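Trerkby Evening School. Small place, upstairs, two rooms and a kitchen we share with the dentist's. We teach grown-ups to sew, mend and alter their own clothes. Been going since Dolores Fitzsimmons got fed up of paying for hems.
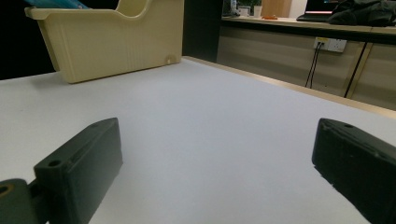

## Who we are

Dolores runs it. Beginners, trousers, zips, anything with a lining. Rochelle Zamora does knitwear and darning, plus the bookings, so if you've emailed and heard nothing it's her you want to nudge (she's in most mornings, not before ten).

Both of us learnt on the job. Dolores at Irell, the old coat factory, doing collars. Rochelle from her aunt, then a market stall, then here.

## What we teach

- **First Stitches** – hand sewing, buttons, a hem that stays up. Four evenings.
- **Machine basics** – threading, tension, straight seams. Bring your own machine if you've got one, otherwise use ours.
- **Mending night** – drop in, bring the thing thats broken. Tea included.
- **Darko coats** – the long course. You make a proper winter coat from the Darko pattern, start to finish. Starts April, fills up early.

No exams. No certificates either, sorry, people do ask.

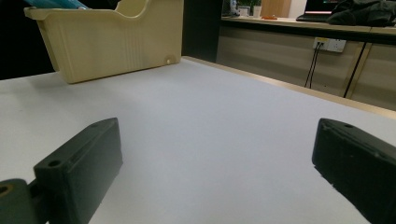 *White table with a pale wooden edge.*

## Prices and so on

Evening classes are £22 a go or £200 for the coat course, fabric not included. Mending night is pay what you like. Last year that tin came to £1,358 and it all went on the Wukar fund, which covers places for anyone who can't stretch to the fee. Just ask Rochelle, no forms, no questions.

Almost 222 names on the mailing list now. We write when there's something to say, so not often.

Classes stay small. Dolores won't take more than she can get round in an evening and she's right, we tried it once with a big group and half of them went home with one leg longer than the other.

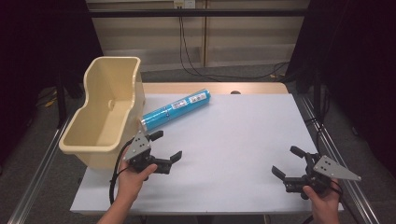 Same goes for the Sunday workshop, which is smaller still. Lunch is soup. Tell us beforehand if you can't have dairy.

## Finding us

Green door next to the dentist, up the stairs, second on the left. Bell sometimes sticks so knock aswell. There are 2 flights and no lift. If that's a problem ring first and we'll set up downstairs in the dentist's waiting room, they're good about it after six.

Parking behind the library, free in the evening.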